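How to Wash and Dry a Wool Sweater at Home

Most wool sweaters can be washed at home, even when the label suggests dry cleaning. The things that ruin them are heat, rubbing and hanging. If you can keep those three out of the process, you can do the job in a bathroom sink or a plastic tub.

Check the label first. "Dry clean only" on a sweater with a lining, shoulder pads or leather trim should be taken seriously. A plain knit with "dry clean" on the tag usually does fine in cool water. If the color is dark or bright, wet a hidden spot on the inside hem and press a white cloth against it. Color on the cloth means the sweater should be washed alone, or taken to a cleaner.

What you need

A sink or tub large enough for the sweater to lie loosely folded
Wool wash or a mild, enzyme-free detergent
Two large towels
A flat drying rack, or a third towel on a table
A tape measure
A sweater comb or fabric shaver

I use a flat mesh rack from Skivside that sits across the bathtub. Any rack will do if it holds the whole sweater, sleeves included.

Before washing

Measure the sweater and write the numbers down. You want the width across the chest, the length from the shoulder to the hem, and the length of one sleeve. Mine is 22 inches across the chest, and I check it again every time I dry it.

Close any buttons, turn the sweater inside out and look for holes. A small hole gets bigger in water, so mend it now. Food spots can be dabbed with a drop of detergent and left for a few minutes. Don't scrub them.

Washing

1. Fill the sink with cool or barely warm water. Add the detergent and stir it in before the sweater goes in. One teaspoon is plenty for most sinks.

2. Lay the sweater on the water and push it down gently until it is soaked through. Wool holds air, so this takes a moment.

3. Leave it to soak for 30 minutes. You can press it lightly once or twice, but there is no need to keep moving it around.

4. Drain the sink with the sweater held to one side. Don't let the tap run straight onto the wool.

5. Rinse in clean water of the same temperature. Repeat until the water is clear. Some wool washes are made to stay in the fabric, so read the bottle before rinsing.

Getting the water out

Lift the sweater with both hands underneath it. A soaked sweater is heavy, and picking it up by the shoulders will stretch it. Press it against the side of the sink, but never wring it.

Spread a towel on the floor, lay the sweater flat on it and roll the two up together. Kneel on the roll or press along it with your hands. Unroll, switch to the second towel and do it again.

Drying

Lay the sweater on the rack and ease it back to the measurements you wrote down. Straighten the ribbing at the cuffs and hem, and pat the seams flat. Keep it out of direct sun and away from radiators. Turn it over after a night. A thick knit can take two days – longer in January, when the bathroom stays damp.

Pilling and storage
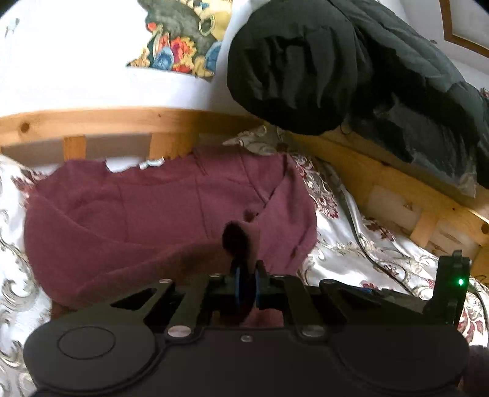

Wait until the sweater is fully dry before you deal with pills. Stretch a small area flat over your hand or a book and pull the comb in one direction with light strokes. The underarms and sides are usually the worst.

Fold sweaters and keep them on a shelf or in a drawer. For summer, put them away clean in a closed cotton bag or a lidded box – moths go for wool with sweat or food on it. Cedar blocks help a little if you sand them now and then to bring back the smell.

A sweater worn over a shirt doesn't need washing after every wear. I wash mine after 4 or 5 wears and air them by an open window in between.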